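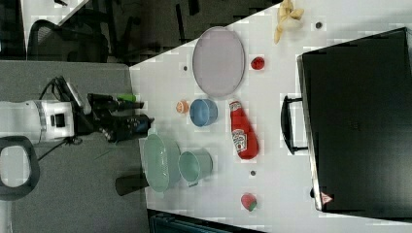

4.3 Anzeigetafel und Spieluhr in Betrieb nehmen

Dieser Abschnitt gilt für das Bedienpult Utum in Verbindung mit der Anzeigetafel Mestside. Die Montage der Tafel (Abschnitt 4.1) und der Anschluss der Play-Clock-Anzeigen hinter den Endzonen (Abschnitt 4.2) müssen abgeschlossen sein.

VORSICHT: Netzstecker der Tafel erst einstecken, wenn alle Abdeckungen verschraubt sind. Arbeiten am Netzteil nur durch eine Elektrofachkraft.

1. Bedienpult an der Sprecherkabine aufstellen und mit dem Steuerkabel an Buchse A der Tafel anschließen. Zulässig sind Kabellängen bis zu 88 Meter.

2. Tafel einschalten. Der Selbsttest läuft durch alle Segmente und endet mit der Anzeige 88 in beiden Punktefeldern.

3. Bedienpult einschalten und im Menü «Sportart» den Eintrag «American Football» wählen. Mit OK bestätigen.

4. Unter «Spielzeit» die Dauer eines Viertels eingeben. Die Werkseinstellung richtet sich nach der zuletzt geladenen Ligavorlage und ist vor jedem Spieltag zu prüfen.

5. Unter «Auszeiten» den Wert je Mannschaft und Halbzeit eintragen. Die Rückstellung zur Halbzeit erfolgt automatisch, sofern «Auto-Reset» aktiv ist.

6. Play Clock koppeln: Taste PC gedrückt halten, bis die Kontrollleuchte blinkt, dann den Code 369 eingeben. Beide Anzeigen müssen denselben Wert zeigen.

7. Probelauf durchführen. Spieluhr starten, anhalten, Touchdown und Zusatzpunkt für die Heimmannschaft buchen, anschließend beide Buchungen mit KORR zurücknehmen.

Hinweis: KORR wirkt nur auf die letzten zwei Buchungen. Ältere Einträge werden im Menü «Spielstand» von Hand geändert — die Spieluhr läuft dabei weiter.

Hinweis: Nach einem Stromausfall bleibt der Spielstand erhalten, die Play Clock startet jedoch ohne Kopplung. Schritt 6 wiederholen.

Fehleranzeigen

E1: Keine Verbindung zum Pult. Steuerkabel und Buchse prüfen.
E4: Play Clock nicht gefunden. Stromversorgung der Anzeige prüfen, danach erneut koppeln.
E7: Temperatur im Gehäuse zu hoch. Tafel abschalten, Lüftungsschlitze reinigen.

Der Lüfterfilter ist nach 3.000 Betriebsstunden zu wechseln. Der Zählerstand steht im Menü «Service», Seite 2. Bei Tafeln im Freien empfiehlt sich eine zusätzliche Sichtprüfung im April, vor Beginn des Spielbetriebs.

Weiter mit Abschnitt 4.4, Mannschaftsnamen eingeben.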